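Fringe season again

Hello all! February always does this to me. I wake up on a grey Wednesday, look in the mirror and decide I need a fringe by lunchtime. This year I let Kazue Murakami at Hoterora talk me into a long curtain one (cheekbone length, so I can still tuck it away), and I'm so pleased with it.

Her rule is to wash just the fringe between proper washes. Head over the sink, a pea of shampoo, rinse, then blow it flat from side to side for 2 minutes before it gets any ideas of its own.
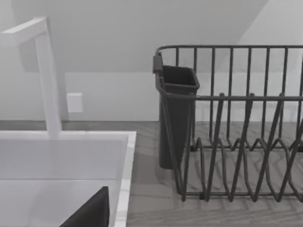 White sink, tall square tap

I've been finishing mine with the Joten cream, the light one, only on the ends. Nanami Nomura swears by the Jodeck paste instead, but her hair is far thicker than mine and it left me looking like I'd slept in butter. If your cowlick sits on the left like mine, dry that side first!

Kazue wants me back in 3 weeks for a tidy-up, and she's made me promise not to touch the kitchen scissors.

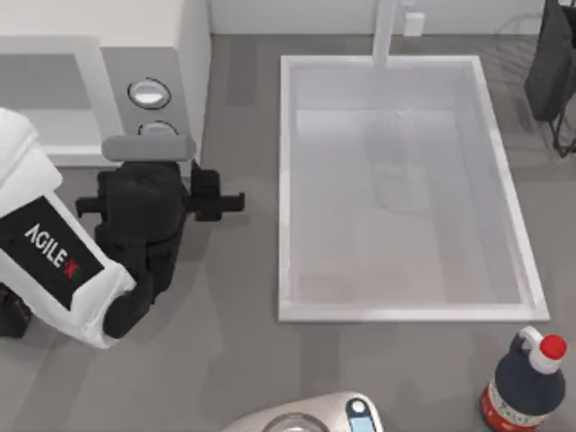
Next month

Growing out a bob, and whether I dare go copper.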